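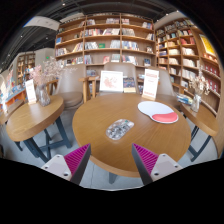
# Stemell reading corner: table and seating inventory

Working notes and data card for the furniture and loose items in the reading corner. The inventory covers the two round tables, the upholstered chairs, the shelf behind them and whatever stands on the tabletops. It is used for reordering, for resetting the corner after events, and for checking the layout against the floor plan.

Maintainer: Ona Vītola
Layout and item codes: Otakar Čierny
Last revised: January 29, 2023

## Scope

Included:

- tables and chairs on the corner's floor plan
- display cards and sign cards, with their stands
- trays, mats and other small tabletop items
- dried flower arrangements and vases
- books on the shelf (spine color and shelf position only)

Excluded: lighting, flooring, wall fittings, and anything behind the service counter. Book titles are kept in the Kisix catalog and are not repeated in this file.

## Files

| File | Contents |
|---|---|
| `items.csv` | one row per item, 1,459 rows including books |
| `zones.csv` | zone codes and their parent surface |
| `moves.csv` | dated changes of position |
| `finishes.md` | finish names and reorder notes |

All CSV files are UTF-8, comma separated, with a header row. Empty cells mean "not recorded". Zero is never used for missing values.

## Zones

`T1` is the large round table in the center. The light honey wood finish is listed in `finishes.md` as `HW`. The mouse pad with the red wrist rest belongs to `T1`, as does the clear oval tray of small gray and silver items. Contents of the tray are entered as a single row with type `assorted`. Splitting them into separate rows was tried in December and dropped, as the rows went out of date within days.

`T2` is the smaller round table. Same top finish as `T1`, different base: dark blue-gray crossed legs. It holds the glass vase with dried pale pink flowers and a small sign card in a stand.

`C` covers the upholstered chairs, finish `GB` (warm gray-beige). Chairs are coded by position, not by individual piece, so `C-left` may refer to a different physical chair after a reset.

`S` is the shelf behind `T1`.

## Fields in `items.csv`

- `item_id`: integer, never reused
- `zone`: one of the codes above
- `type`: controlled list, 19 values
- `finish`: code from `finishes.md`, or empty
- `color_main`: plain color word
- `color_accent`: plain color word, or empty
- `text_present`: `y` or `n`
- `condition`: `ok`, `worn`, `replace`
- `note`: free text, maximum 40 characters

`text_present` records only whether an item carries printing. The wording of cards changes too often to be worth storing here. The tall white card with red text bands on `T1` is `y`. For the white card with the pink floral illustration, `color_main` is white and `color_accent` is pink.

## Conventions

1. Left and right are taken facing the shelf with `T1` in front.
2. A chair keeps its position code when it is turned. Rotation is not a move.
3. Cards and their stands share one row unless the stand is stored separately.
4. Dried flowers and their vase are two rows. The vase is glass and stays in service; the arrangement is replaced by Plalluvo on request.
5. Use "gray-beige" for the chairs. Earlier versions had "taupe", "sand" and "oatmeal" for the same fabric.

## Known issues

- `moves.csv` has gaps. Entries before December were copied from paper by Birsen Toprak, and some positions could not be read.
- Chair condition is judged by eye. Two people checking the same chair do not always agree between `ok` and `worn`.
- Table diameters are missing for both tables. The Strazds order sheet gives sizes in a different unit from the floor plan, and neither has been confirmed with a tape measure.
- Spine color on the shelf is a weak field. Books with more than one strong color are entered under the larger area.

## Updating

Edit `items.csv` directly and add a line to `moves.csv` when a zone changes. Run the ID check before committing. Send new `type` values to Yareli Xolalpa for the controlled list; do not add them locally.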